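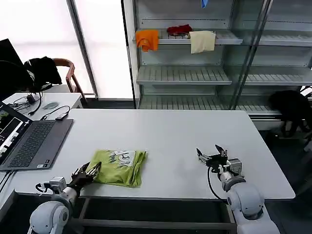
Chapter 7
Folding and Finishing Knit Garments

Chapter Outline
7.1 The Purpose of a Fold
7.2 The Folding Surface
7.3 How Knit Fabric Behaves
7.4 The Square Fold
7.5 Printed Garments
7.6 Stacking, Shelving, and Transfer
Review and Practice

Learning Objectives
After completing this chapter, the student should be able to:
Explain why knit garments are folded and most woven shirts are hung.
Prepare a table for folding and judge whether its height suits the worker.
Carry out the square fold on a short-sleeved T-shirt.
Recognize an uneven edge and correct it without opening the whole garment.
Place a printed design where it can be read on the shelf and will not crease.

Key Terms
body panel, center line, face, fold line, hand smoothing, hem, knit, rumple, shoulder line, square fold, stack height

Introduction

The T-shirt is the garment most often handled in a commercial laundry, a uniform room, or a household. It has no buttons, no stiff collar, and no lining, and for this reason new workers tend to regard it as the easiest item in the basket. Supervisors who inspect finished work take a different view. A knit shirt has few firm lines to guide the hands. Its sides may twist after washing, its hem may curl, and its sleeves may lie at different angles even when the shoulders are straight. A worker who can fold a T-shirt well has learned most of what is needed to fold pajamas, light sweaters, and children's clothing.

Chapter 6 dealt with drying and with the removal of garments from the dryer. The present chapter begins when the dry garment reaches the table. It ends when the folded garment has been placed in its stack and the stack is ready to be moved. Pressing is treated separately in Chapter 8.

A lime-green shirt folded to a rough square on a white table, its edges slightly uneven, serves as the first study piece for this chapter. Students should look at the edges before they look at anything else. An edge that wanders usually points to a fold line that was not parallel to the center line, or to a lower layer that was not smoothed before the next layer was brought over it. The two faults call for different corrections, and Section 7.4 treats each in turn. The printed graphic on the same shirt is partly hidden by folds in the fabric. Placement of a print is discussed in Section 7.5, and students will be asked to return to the study piece at that point.

7.1 The Purpose of a Fold

A fold serves the person who will next pick up the garment. In a shop, that person may be a customer looking for a size. In a uniform room, it may be an employee at the beginning of a shift. At home, it is often the owner of the shirt, who wishes to take one item from a drawer without disturbing the others. The size and shape of the fold should be chosen with that use in mind.

Folding also protects the fabric. Knit cloth is made of loops, and loops stretch under a steady pull. A heavy knit left on a hanger for a long period can lengthen at the body and form small peaks at the shoulders. A folded garment rests on its own layers, and its weight is spread over the shelf. Light T-shirts may be hung for a short time without harm, but folding remains the standard practice wherever shelf space allows.

Finally, a uniform fold makes stock easier to count. The training room at Kovitz keeps 264 shirts for student use, all folded to one size. When every piece has the same width and nearly the same thickness, a missing shirt shows as a difference in stack height, and the attendant can check the record sheet before the next class begins.

7.2 The Folding Surface

The table should be flat, clean, and smooth enough that fabric slides without catching. A rectangular table is preferred. Its straight front edge gives the worker a line against which the hem or the side of the garment can be set. A pale surface is helpful when dark or bright garments are being folded, as the outline of the shirt stands out clearly and an uneven edge is easy to see. White garments are better folded on a surface of another color, or on a colored cloth pinned flat.

The surface should be wiped before each work period. Lint, thread ends, and dust pass easily to knit fabric. Food and drink are kept off the table. Pens should be capped and set well away from the working area.

Height is a matter of comfort and of health. The worker should be able to rest both palms on the surface with the elbows slightly bent and the back upright. A table that is too low causes stooping. A table that is too high raises the shoulders and tires the upper arms. Where several people share one table, a firm standing platform may be provided for shorter workers.

Workplace Note: The Drarerier Uniform Room
The uniform room at Drarerier issues 174 shirts in an ordinary week. Garments arrive in bins at one end of the table and leave in stacks at the other. Folders work from the long side and keep the space directly in front of them clear for one garment at a time. Stacks are limited in height so that the top piece can be lifted without leaning over the pile.

7.3 How Knit Fabric Behaves

Before folding, the student should lay a plain T-shirt face down and draw one palm slowly from the neck to the hem. The fabric will move a little ahead of the hand. If the pressure is too great, a ridge forms and the hem is pushed out of line.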